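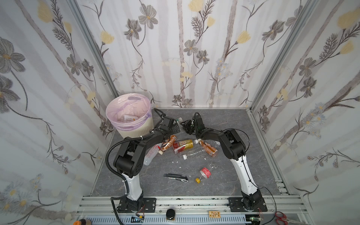

Aufräumecke mit der neuen Tapete, Flaschen noch am Boden, Eimer hinten links.

Werkstattbuch, Juni, vormittags

Die Tapete hängt endlich! Alle drei Wände, und ich finde sie großartig. Birkenstämme, graue Blüten, dazu das weiche Gelb, und unten in den Ecken die kleinen blassblauen Gänseblümchen, die mir auf der Rolle gar nicht aufgefallen waren. Gegen den grau marmorierten Boden wirkt das richtig freundlich. Ivana hat beim Ansetzen sehr auf den Rapport geachtet, an den Ecken verschwindet der Stoß sowieso hinter den Aluprofilen. Kleister war der von Ursu, 4 Stunden bis zum Weiterarbeiten, hat gereicht.

Thema heute: Getränkeflaschen vom Boden in den Mülleimer. Ausgangslage ist ein lockerer Haufen in der Mitte, dazwischen Kleinkram. Der Eimer (rund, weiß) bleibt hinten links stehen. Hatte kurz überlegt, ihn vorzuziehen, aber dann fehlt vorne Platz, und die Ecke hält ihn schön gerade.

Zum Beutel: die rosa-lila durchscheinenden gefallen mir immer besser. Man sieht gut, was drin liegt, vorhin zum Beispiel die Flasche mit dem orangen Etikett ganz unten. Wichtig ist, den Rand weit genug umzuschlagen (eine Handbreit, lieber mehr), dann rutscht er nicht nach innen. Die Rolle von Vimolo ist fast leer, Stepan bestellt nach. Bitte dieselbe Farbe!!

Notizen zum Haufen:
Flaschen immer mit Deckel hinlegen. Ohne Deckel geben sie zu leicht nach und rollen anders.
Etiketten dranlassen, auch wenn sie halb ab sind.
Nicht sortieren. Adelmo legt gern alles parallel, sieht hübsch aus, aber so liegt es nach keiner Party der Welt.
Restflüssigkeit vorher ausgießen, der Boden soll so schön bleiben, wie er ist.

Bodenplatte mit lauwarmem Wasser und einem Spritzer Spülmittel gewischt, keine Schlieren. Der Reiniger von Cliltel macht dagegen einen matten Film, den also bitte nur noch für die Profile nehmen.

Idee von Octavian: als Nächstes eine Küchenecke, gleiche Maße, andere Tapete. Bei Hesari liegt ein Muster mit Zitronen, Nr. 307, 600 g Kleister würden wohl reichen. Ich bin sofort dafür. Selim fragt nach dem Preis.

Offen: Tapetenrest beschriften und ins Regal, Fach 31. Mehr kleine Flaschen sammeln, die großen haben wir satt.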